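Read this before you train on anything in here. It was written by the people who collected the data, at the request of people who wanted it to sound better than it does.

# Pillard Tabletop Set, release 7

Pillard is a collection of teleoperated manipulation episodes recorded on a small bench with bottles, packaged goods and a pair of two-finger grippers. It contains 2,932 episodes that we kept and 811 that we rejected. Both groups are in the download. The rejected ones are there because we don't fully trust our own reasons for rejecting them.

Maintainer: Parisa Nazari
Collection: Hadiza Olaniyan, Inês Tavares
Labels and review: Mahnaz Sharifi
Storage and loaders: Arash Ansari

## What it's for

Training and checking policies that reach for, grasp, lift and place everyday packaged objects, using wrist camera video and joint states. People have also asked whether they can use it to pretrain something larger. You can. We have no evidence that it helps, and the one internal comparison we ran was too small to print.

It shouldn't be used to claim that a policy "understands" bottles. It has a lot of grasps on a few kinds of things, on one kind of table, done by two people who sat next to each other and copied each other's habits.

## Layout

```
pillard/
 kept/
 ep_*/
 wrist.mp4
 joints.parquet
 meta.json
 rejected/
 ep_*/
 (same, plus reason.txt)
 splits/
 train.txt
 heldout.txt
 tools/
 load.py
 check_sync.py
```

`meta.json` holds the task string, the operator code, the session code and the outcome label. The session code matters more than you'd expect. Split by session, never by episode, or the same bottle in the same spot will show up on both sides and your numbers will look wonderful.

Loading:

```python
from tools.load import Pillard

ds = Pillard("pillard/", split="train", include_rejected=False)
for ep in ds:
 frames, joints, meta = ep.read()
```

`include_rejected=True` mixes everything together and adds a `rejected` flag. Arash would like it known that this is slow and that he knows it is slow.

## How episodes were collected

An operator drives the gripper with a leader device and a foot pedal. Press once to start, press again to end. Between episodes the objects get moved by hand. The written instruction was "place items freely within reach," and what people do with an instruction like that is put things back where they were, give or take a hand's width. Hadiza noticed this first and started picking positions from a printed grid. Sessions recorded after that carry `placement: grid` in the metadata. The earlier ones say `placement: free`, and you should read "free" with some suspicion.

Task strings were typed before each session, so they describe what the operator meant to do. If the plan changed halfway through, the string usually didn't. Mahnaz corrected the ones she caught.

Clear plastic is the part of the set that most people download it for, and the part we're least sure of. A transparent bottle takes on the color of whatever is behind it, and a model that learns from wrist video can end up keyed to the cap, the label or a reflection without ever finding the shoulder of the bottle.
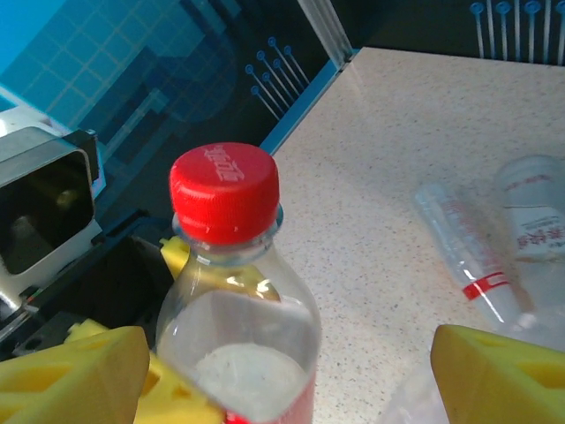
We tried to measure this with the caps. Inês ran a short series in which the same grasps were repeated with caps of other colors, and the baseline policy got noticeably worse at lining up. That is a small test on one policy, and we wouldn't build a talk on it. It was enough to make us stop describing the bottle episodes as "diverse," a word that appeared in the first four versions of this file.

Lighting is similar. The bench is lit from overhead and whatever else is on in the room. Late sessions, past 7 p.m. or so, have a flatter look. There was no lighting plan. If your method claims to be robust to lighting, this set will neither confirm nor embarrass it.

## Outcome labels

Each kept episode is marked `success`, `partial` or `fail`.

- `success`: the object ended up where the task string said, released, and stayed put until the pedal press.
- `partial`: it was grasped and moved but ended somewhere else, tipped over, or was still held at the end.
- `fail`: no useful grasp.

The operator gave the first label and Mahnaz reviewed it from video. When they disagreed, her label won. Both are stored, as `outcome` and `outcome_operator`, and we'd encourage you to look at the gap between them before trusting either. Operators are generous to themselves. The reviewer can't see behind the gripper. Soft packaging is the worst case: a wrapper that slides along the table under a closed gripper looks a lot like a wrapper being carried.

To check the labels we drew 400 kept episodes and had Parisa relabel them without seeing the earlier answers. She mostly disagreed on `partial`, which doesn't surprise anyone who has tried to define it. Her labels are included as `outcome_audit` on those episodes only.

## The rejected episodes

Every rejected folder has a `reason.txt` with one of these codes:

| Code | Meaning |
|---|---|
| `SYNC` | video and joint times drift apart |
| `PEDAL` | started late or ended early |
| `HAND` | a person's hand touched the object during the episode |
| `STALL` | the arm stopped on a fault |
| `OTHER` | free text |

`OTHER` is used too much. A fair number of those say "messy" or "bad one," and when we went back to them many were simply failures, the kind a learning system might need to see. We left them where they were so that earlier results could still be reproduced. If you care about recovery behavior, start there – it's the least polished footage in the set and may be the most useful.

`SYNC` episodes should be left alone. `tools/check_sync.py` will show you the drift. Someone always thinks they can fix it with interpolation. Please don't send us the results.

## Known problems

**Operator style.** One operator approaches low and slow, the other comes down from above and closes fast. A small classifier can tell them apart from the joint data alone. A policy trained on both will sometimes hesitate between the two and do neither.

**Pauses.** People stop to think with the gripper open over the object. Behavior cloning learns this very well. The loader has a `trim_idle` option, off by default. It also trims some slow careful motion that you'd probably want.

**Backgrounds.** The bench surroundings don't change much, and they're busy enough to give away where the camera is. Cropping hurts our baseline more than it should, so we suspect it is reading position off the background. We haven't proved it.

**Print and labels.** Some packages carry printed text, including Chinese characters. We made no attempt to annotate it. It's often blurred or turned away, and we'd advise against using it for reading tasks.

**Occlusion.** The fingers cover a good part of the lower view near contact, exactly when you'd like to see most. There is no second viewpoint in this release.

**Force.** There isn't any. Gripper current is recorded in `joints.parquet`, and it is tempting to treat it as grip force. We did that once, in an early report to Pludance, and had to take it back.

## Baseline

The `tools/` folder doesn't include a trained model. We used to ship one, and people compared against it as if it had been tuned. It hadn't. Mement has its own training code that reads this format; questions about that code should go to them. Hrynyshyn's loader reads releases up to 6 and will quietly skip the `placement` field in this one, so check before you mix versions.

If you report a number on the held-out split, please say:

- whether rejected episodes were used
- whether `trim_idle` was on
- which outcome column you counted
- how many seeds you ran, including the ones you didn't like

## Should you collect more like this?

We get asked, usually by someone with a budget for more operator hours. Our view, which Hadiza holds more strongly than the rest of us, is that another batch recorded the same way would make the episode count bigger and teach a model very little. What seemed to help was changing one thing on purpose and writing down that it had changed: the cap series, the grid placements, an afternoon when Inês moved the bench mat and forgot to mention it until August.

Inês disagrees in part. She thinks bulk matters for the dull middle of the motion, the reach and the retreat, and that we undervalue it because it's boring to watch. We haven't settled this. The session notes in each `meta.json` give both of them room to complain, and they do.

## Changes in release 7

- Added `placement` to all episodes, filled in from session notes where the operator hadn't recorded it. Treat the filled-in values as guesses; they carry `placement_inferred: true`.
- Moved a batch of `OTHER` rejections to `PEDAL` after watching them again.
- Fixed a loader bug that returned the last joint row twice.
- Removed the word "diverse."

## Reporting errors

Open an issue with the episode folder name and the timestamp in the video. Mahnaz reads the label reports and Arash reads everything else. Reports that say only "labels are noisy" will be closed – we know, and it says so above. A list of specific episodes will be checked and, if you're right, corrected in the next release with the old value kept under `outcome_previous`.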